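Skurkeck Assembly Board

The Skurkeck Assembly Board is a practice and test kit for two-armed robots with fingered hands. It is sold by Ulby, a supplier of laboratory training equipment, and consists of a white board, a set of small mechanical parts, a printed task book and a scoring sheet. The kit is used in teaching laboratories and by engineering groups that need a repeatable way to compare how well different hands, controllers or operators handle small parts. It is listed in the Ulby catalog under part number 2641.

Background

The board was designed by Tùng Tạ and Hanane Hamdy, who had earlier worked together on bench exercises for students of mechanical assembly. Their first version was meant for people and was worked by hand at a bench. It was revised when several teaching laboratories asked for a form that could be placed before a robot without changes to the parts. The revised board kept the idea of the original, in which simple shapes are handled on a single flat surface, but the parts were made larger and the raised edges were lowered so that a robotic hand could approach them from the side as well as from the top.

Ulby took over production of the revised board and gave it its present name. A smaller version called Jirevden was offered for a short time and was then withdrawn. Parts from the two versions are not interchangeable, and the task book warns users against mixing them.

Description

The board is a flat white plate that rests on a table without clamps. Its parts are white or gray and include square plates, a gear-shaped disc, pegs, cylinders and bars. The limited range of color is deliberate. Users who work with camera-guided systems have noted that white parts on a white board are harder to pick out than colored ones, and the designers have said that this reflects conditions in many real workshops.

The kit does not include a robot, a table or lighting. The supplier recommends a dark table covering and a plain background, and it advises that the board be set within easy reach of both arms.
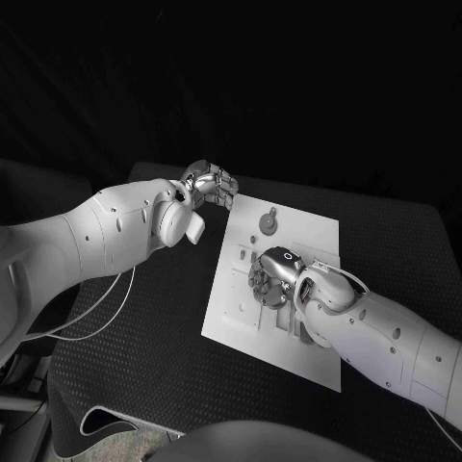
Tasks in the standard book are arranged in order of difficulty. The early tasks ask the robot only to touch or press a named feature. Later tasks call for a part to be lifted, turned and set down in a new place, and the last group requires both hands to work together, one holding while the other places. Each task is given a time limit and is repeated 10 times. A task is counted as passed when the part is in place and no other part has been moved.

The board may be turned to any angle between attempts. The task book treats the square-on position as the starting point and asks that any other angle be written on the scoring sheet. In practice many groups record the angle only when it has a clear effect on the result, and this has made some published scores hard to compare.

Use with teleoperated and automatic systems

The kit may be used either with a human operator guiding the arms or with a program running without help. The two kinds of result are recorded on separate sheets. Mounir Abou Zeid, who prepared the operator section of the task book, recommends that a new operator complete the first group of tasks on 3 separate days before any score is kept. The reason given is that early scores tend to reflect how familiar the operator is with the controls, and say little about the hand itself.

For automatic systems, the task book asks that the program be left unchanged through a full set of attempts. Adjusting a program between attempts is permitted in practice sessions only.

Cables are the subject of a short note in the current edition. Users are asked to check that cables running from the arms have enough slack for the full reach of each task and do not pass over the board. An attempt in which a cable moves a part is to be recorded as failed.

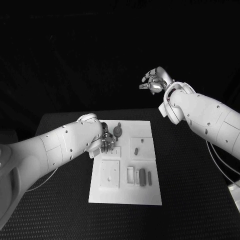

Page maintained by the Department of Assembly and Handling, Fahmy Technical Institute

Service and replacement parts

Ulby offers a yearly service plan under which worn parts are replaced and the board is checked for flatness. Pegs and thin bars are the parts most often replaced. They may be bought singly, while the plates are sold only as a set. The replacement set carries part number 977 and includes a spare copy of the scoring sheet.

Under the plan, a laboratory may also send in completed scoring sheets for review. The supplier returns them with comments on missing entries and unclear results. It does not rank laboratories against one another, and scores are not made public without written consent.

Reception

A review of the kit by Umut Kılıçarslan, published on Nov 13, 2020, judged it well suited to teaching. The review praised the plain layout of the board and the clear wording of the task book. It was less favorable on the matter of scoring, and stated that a simple pass or fail result hides useful differences between a hand that places a part cleanly and one that pushes it into position after several tries. The review also found the price of the service plan high for a laboratory that uses the board only during one term of the year.

Abdelkrim Ait Brahim, writing in reply, agreed that the scoring sheet was too coarse and proposed an added column for the number of contacts made with each part. The proposal was adopted by the Fahmy Technical Institute for its own courses, where the column is filled in from video after the session. It has not been added to the standard sheet.

Later comments from users have dealt mainly with the pegs, which some consider too short for hands with thick fingertips. Ulby has since made a longer peg available on request. Scores obtained with the longer peg must be marked as such and are kept apart from standard results.

See also

Jirevden (assembly board)
Ulby
Two-handed manipulation
Teleoperation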